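Living With Hard Water
Kitchen > Cleaning > Limescale
Updated 4 April 2022
Filed by Zbigniew Jasińska

If you moved to Arngate for the water, I'm sorry for whatever happened to you. Ours comes out of the tap with enough chalk in it to teach a math class. I've been at war with it since I bought this house, and what follows is the state of the war.

Kettles

Fill it halfway with equal parts white vinegar and water, bring it just to a boil, turn it off, and go do something else for an hour. Pour it out, rinse twice, boil a full pot of plain water and throw that away too. Skip that last boil and your first cup will taste like a pickle's bathwater.

Citric acid works as well and doesn't stink. Two tablespoons to a quart. It's sold with the canning supplies, usually on the shelf nobody has dusted.

Don't go at the inside with steel wool. Scale likes a scratched surface, and you will have built it a nicer home.

Empty the kettle at night. I know. I don't do it either, but the months when I do, I descale half as often.

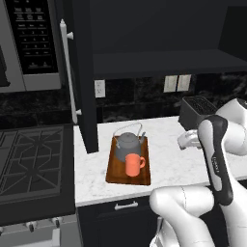

Mugs are a separate problem. The brown ring is tea, but it holds on so well in this town because there's a film of mineral underneath for it to grip. Baking soda on a damp sponge takes off the tea. A splash of vinegar, left ten minutes, takes off the rest. Do them one after the other. Mixed together they put on a lovely fizzing show and then clean very little.

Faucets and shower heads

Sandwich bag, vinegar, rubber band. Leave it on overnight if the finish is chrome. If it's brass or anything the catalog called "antique," give it half an hour at most and check on it, or you'll find out how thin antique is. Poke the holes clear with a toothpick. Aerators unscrew by hand if you're lucky and with pliers over a rag if you're me.

Counters

Keep all of the above off marble. Vinegar, lemon, citric acid, the stuff in the spray bottle with the cheerful waterfall on it: every one of them will etch it, and the dull spot is there until you pay someone to polish it out. Warm water and a drop of dish soap, then dry it with a towel. The drying is the part that matters, as the spots are only water that was left to its own devices.

Wooden boards don't mind a vinegar wipe. Rinse, stand on edge to dry, oil when they start to look thirsty.

Should you buy a softener?

Renato Echeverría across the street did. The quote was $3,978 installed, and he now has very soft towels and strong opinions about salt. I spent $457 on a smaller unit that treats the hot side only, and my water heater has stopped making popcorn noises. The kettle runs on cold, so it's vinegar for me until one of us gives out.

Leave a comment | Print this page | More in Cleaning: Oven Racks, Grout, The Drawer Under the Stove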